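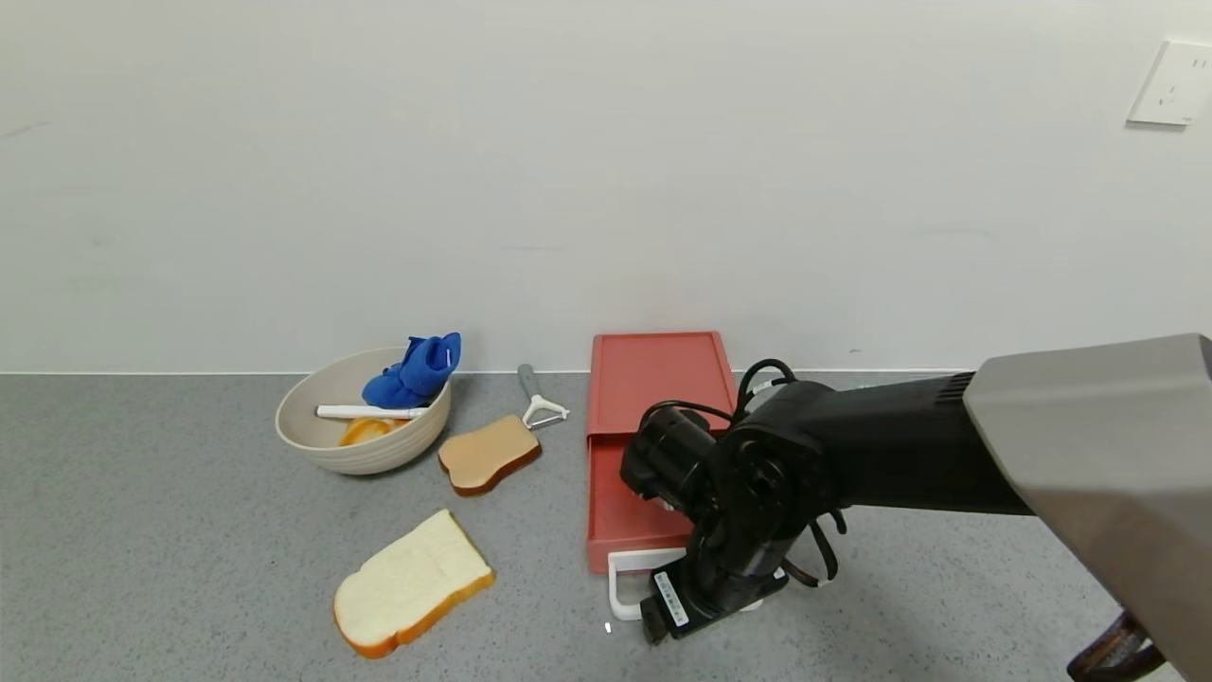 Rental inventory says 6 saucepans, I have never owned 6 saucepans

Posted in: Renting and Share Houses
Asked by wattlebird_2 | Viewed 1,402 times

I moved out of a furnished unit in August. The agency is Zurance (small outfit, two desks and a fern) and they now want to keep $200 of the bond for "missing kitchenware". According to the inventory the place came with 6 saucepans, a colander and a "serving set, complete". When I moved in there were 4 saucepans, one of which had a handle only in the spiritual sense. No colander. I couldn't tell you what a serving set is, complete or otherwise.

My problem is that I signed the inventory. I signed it at 7 in the morning on the bonnet of the agent's car while a removalist asked me where I wanted the couch. I did email them that same night saying a few things in the kitchen weren't there, but I didn't list them, and the reply was a thumbs up.

Is the $200 gone, or is it worth arguing? And how do I avoid this at the new place, which is also furnished, because I evidently don't learn?

lino_and_regret
38 people found this useful

Worth arguing. A signed inventory is decent evidence for them, but it isn't the last word, and your email from the same night is decent evidence for you. Dig it out, thumbs up included. They were told things were missing and they acknowledged it.

Then write back and ask for three things: the inventory from the tenancy before yours, any dated photos of the kitchen, and how they got to $200. The last one matters most. They can generally only claim what the items were worth secondhand, with a bit of wear taken off, and two used saucepans and a colander do not come to $200 unless they were blessed by someone. My old agency tried to bill me for a Jarkau frypan at the new price. It was older than my car. Once I asked for the receipt the claim got smaller, and then it went very quiet.

Don't agree to any part of the deduction "to get things moving". If they won't budge, don't sign the release form, and lodge your own claim with the bond authority in your state. Check the time limits on their website, they vary and some are short.

For the new place, empty every kitchen cupboard onto the floor the day you get the keys and photograph the lot before you unpack anything of your own. Get a bit of wall or a power point in the shot so it's plainly that kitchen. Open the drawers too. Email the photos to the agent that night with a list typed in the body of the email, then cross out whatever's wrong on their form, initial it, and keep a copy. It takes half an hour and you will feel like a lunatic.

mallee_root
3 people found this useful

just buy two saucepans from the op shop and drop them off. $9. done. they never check if they match

wattlebird_2 (asker)

Tempted by the op shop, but they've already lodged the claim, so I suspect the saucepan window has closed.

I've sent the email asking for the earlier inventory. They replied that it's "in the old system", by which I gather they mean a filing cabinet. No word yet on the price breakdown. New place is done as suggested, it took an hour and a quarter and I now know I'm custodian of an Ivitz salad spinner with no lid.

brolga_on_toast
11 people found this useful

Adding to the first answer: if the furniture was leased by the owner through someone like Mota Furnishings, there may be a separate delivery list with every item on it. Ask the agent whether one exists. Ours showed the "missing" lamp had been picked up before we ever moved in. We still had to ask twice for the money.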